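Packing tubes in a structured pouch: cap down or flat?
Forum index > Travel > Toiletries and packing

kuzmenko_k
Posted 3/26/25
Looking for input on tube orientation. I carry one squeeze tube of 100 ml and one slim tube in a small cosmetic pouch with a stiff opening. Flat, the big tube takes the whole base. Cap down, it holds the pouch open and the zipper strains. Trip is in April, carry-on only.

Traradura
Cap down. The product settles at the outlet and you don't trap air behind it. Air expands in the cabin and pushes product past the flip cap.

nadiia_k
Disagree. Cap down puts product against the seal for the whole flight. Squeeze the air out, close the cap, lay it flat. I've packed that way for 2 years and had one leak, from a cracked hinge.

Traradura
A cracked hinge leaks in any position. For a stiff pouch I'd still load the large tube first, then the slim one in the leftover gap. Stand both on the table before loading so you can compare heights with the pouch depth.
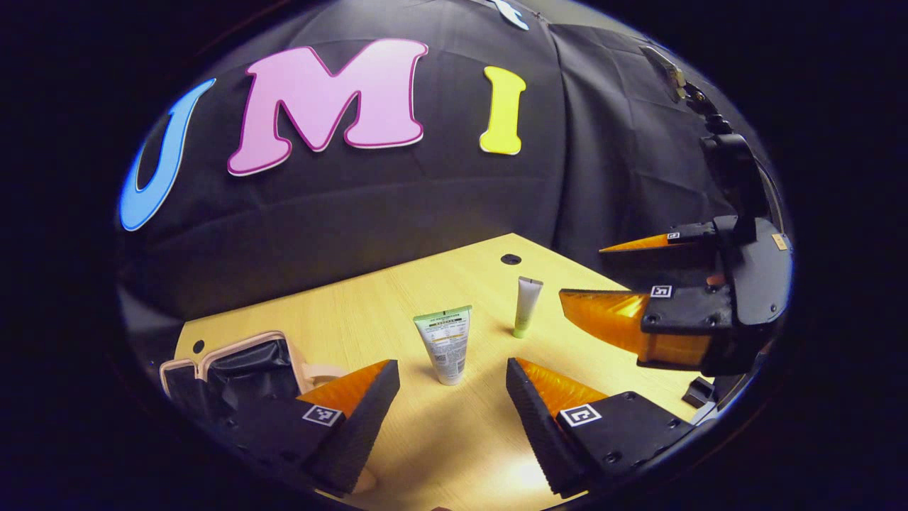 kuzmenko_k
Does the slim tube need its own bag inside the pouch?

nadiia_k
Only if it has a push-on cap. Screw caps are fine with a quarter turn past snug.

Traradura
I'd bag both regardless. Weight penalty is nothing.

kuzmenko_k
Going flat for the large one, bagged. Will see how the zipper holds.

Nadiia Kobzar
(nadiia_k, new account name from tomorrow)
Check the hinge first.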